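Filed under: Short Stories, Crime & Courts
14 comments | 31 shares

The Duty Rota

My phone went at ten to four in the morning and I answered it with the wrong end. By the time I'd turned it round, the call centre woman had got as far as "theft by employee" and was spelling out the surname. Cordier. Valentin Cordier, first time in custody, wants a solicitor, hasn't eaten his sandwich.

I've been doing police station work for 19 years and I still can't find my shoes in the dark. I found two shoes. They were both black, which I decided was good enough for Seol Street.

The sergeant on the desk was the one who calls me "Counsel" because he knows I'm not. He gave me the disclosure, all of half a page. Mr Cordier worked nights at the Zidano warehouse. Stock to the value of £1159 had gone out of the back door over the summer, and the stock system had his login on every single missing item. "Bang to rights," said the sergeant, and went off to see about the kettle.

Well, I've heard that before (usually about people who were, to be fair to him).

Cordier was sitting up very straight on the blue mattress with his blanket folded next to him. He was a big man, fifty-odd, with a soft voice and a terrible cold. I did my speech. I'm independent, it's free, whatever you tell me stays with me, and please don't tell me anything in the corridor. He nodded all the way through like I was reading him a bedtime story.

"I didn't take them," he said. "But I know my name is on the Stendance."

Stendance was the clocking-in thing, he explained. You typed your number at the door, and the same number got you into the stock system. Only the keypad had been sticking since June, so the night manager had set up one login for everybody to use when it played up. It was called Stinuser. No idea why, and he hadn't either. And when you used Stinuser, it put the whole shift down under whoever had typed their own number in last.

"And who's usually last?" I said.

"Me. I get the late bus."

I could have kissed him, cold and all! I wrote it down in capitals and underlined it until the pen went through the paper.

We gave them a prepared statement, nice and short, and after that it was no comment to everything, including whether he wanted a tissue. The detective was young and tired and had a list of questions she plainly hadn't written herself. When I asked whether anyone had pulled the door records for the other logins, she looked at her list, and then she looked at me, and then she stopped the tape to go and make a call. They bailed him at a quarter past nine.

The letter came in August. No further action, two lines, no apology. Zidano offered him £900 to leave quietly and I passed him on to a friend in employment law, who told them £2000 and got it by lunchtime.

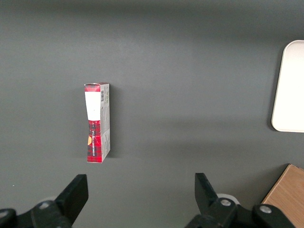

Clients don't generally come back once it's over, and I don't blame them, I'm a reminder of the worst night they've ever had. Cordier came back. I was in court all morning, and when I got in there was a box standing on end on the dark grey table where we do our conferences, tall and thin, with red and black tartan down the front. No card. I turned it round to read the small print on the pale side and couldn't, because my glasses were in the car, so I rang him up to say thank you without knowing what for. "You'll like it," he said, still bunged up, and then he asked if I'd mind having a word with his brother-in-law, who'd been in a bit of bother over a van.

Get a new story in your inbox every month. Enter your email address to subscribe.
We use cookies to remember your settings. Accept | Manage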